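4.3 Sustitución de las pilas del mando y del sensor exterior

El termostato Jullthorpe y su sensor exterior funcionan con pilas cilíndricas de tipo AA. El mando de pared lleva 2 unidades; el sensor exterior, otras tantas. La pantalla muestra el símbolo de batería parpadeante cuando la tensión baja del umbral de servicio. A partir de ese aviso el equipo sigue regulando la calefacción, pero deja de registrar el histórico de temperaturas.

PRECAUCIÓN: No mezcle pilas nuevas y usadas, ni alcalinas con recargables. No intente recargar pilas alcalinas.

Antes de empezar

Anote la temperatura de consigna y el programa semanal activo. La memoria interna conserva los ajustes durante el cambio, pero el reloj puede retrasarse si el compartimento permanece abierto mucho tiempo. Necesitará un destornillador de estrella pequeño para la tapa del sensor exterior. El mando se abre sin herramientas.

Mando de pared

1. Pulse MENÚ hasta que aparezca SERVICIO y confirme con OK. La caldera pasa a reposo.
2. Sujete el mando por los laterales y deslícelo hacia arriba hasta liberarlo del soporte. No tire de él hacia delante: las pestañas inferiores pueden partirse.
3. Retire la tapa posterior presionando la muesca.
4. Extraiga las pilas empezando por el polo negativo.
5. Compruebe que los muelles no presentan óxido ni restos blancos. Si los hay, límpielos con un paño seco y consulte el apartado 7.2 antes de continuar.
6. Coloque las pilas nuevas respetando la polaridad grabada en el fondo.
7. Cierre la tapa y vuelva a encajar el mando en el soporte, de arriba abajo, hasta oír un clic.

NOTA: Si la pantalla queda en blanco, extraiga las pilas, espere un minuto y repita el paso 6.

Sensor exterior

1. Afloje los dos tornillos de la tapa. No es necesario sacarlos del todo.
2. Levante la tapa y compruebe que la junta de goma permanece en su ranura.
3. Sustituya las pilas.
4. Cierre la tapa y apriete los tornillos de forma alterna. Un apriete excesivo deforma la junta y permite la entrada de agua.
5. Pulse una vez el botón ENLACE. El indicador verde parpadea mientras busca el mando y queda fijo al encontrarlo. 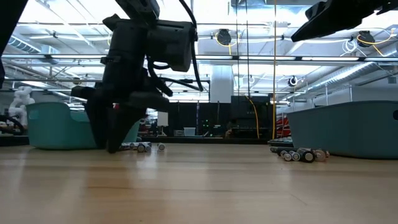

Si el indicador pasa a rojo, el sensor no ha establecido comunicación. Acérquelo al mando, repita el paso 5 y devuélvalo después a su ubicación definitiva. Los códigos que pueden aparecer en la pantalla durante el enlace son los siguientes:

724 Sensor no encontrado. Revise la polaridad de las pilas.
754 Sensor enlazado con otro mando. Mantenga pulsado ENLACE diez segundos para borrar la asignación anterior.

Comprobación final

Salga del modo SERVICIO y ajuste la hora. Suba la consigna tres grados por encima de la temperatura ambiente; el símbolo de llama debe aparecer en menos de un minuto. Restablezca a continuación la consigna anotada.

Deposite las pilas agotadas en un contenedor autorizado.

Revisión del apartado: 30 de abril de 2026. Responsable técnico: Ignacio Requena.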